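7th January

Still nursing my tea and thinking over yesterday's long muddle about initials, which began when Bart Nijs asked me what GNY stood for on the cover of his old binder. I said I'd look into it, and of course that ate the whole evening (and a good bit of this morning too!). The little glossary I've been keeping since August has nearly 300 entries now, and there are four different readings for GNY alone, one of them from a Nikcombe newsletter that spells it out two ways on the same page. My favorite is still Gumo North Yard, mostly for how nice it sounds said out loud.

Bart thinks I should put the entries in order by subject, but I like plain alphabetical, and I told him so over the phone while hunting for my other glasses. We settled on adding a column for where each one was found, so Grunodport gets its own mark and so does Yin. That means going back through all seven notebooks, dear me.

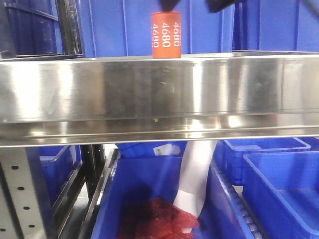 What does GNY stand for on Bart's binder? Gumo North Yard, going by the list of short forms glued inside the back cover.

I'll call him after supper and read him the rest of the G's.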